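Abril, 7 de la tarde
Por Ayantu Demissie

Hoy he ido andando hasta Gilville por el camino de abajo. El autobús de Avitz sigue sin parar en el cruce y no quería esperar 36 minutos al siguiente. He comprado pan, hilo gris y dos sobres grandes. En correos tenía el número 12 y han tardado bastante.

Por la tarde ha llamado Wubshet. Su madre ya come sola y duerme mejor — me alegro. Quieren volver a Wondivura antes del verano, aunque falta arreglar el tejado.
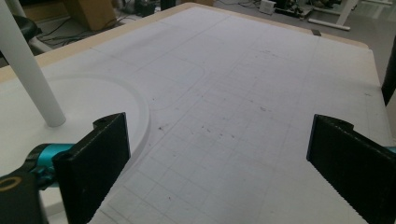 La cuadrícula sobre la mesa blanca.

He pagado los 374 del seguro y he apuntado la fecha en la libreta. Después, sopa y un rato de radio. Me duele la rodilla izquierda al bajar escaleras — mañana iré por la carretera.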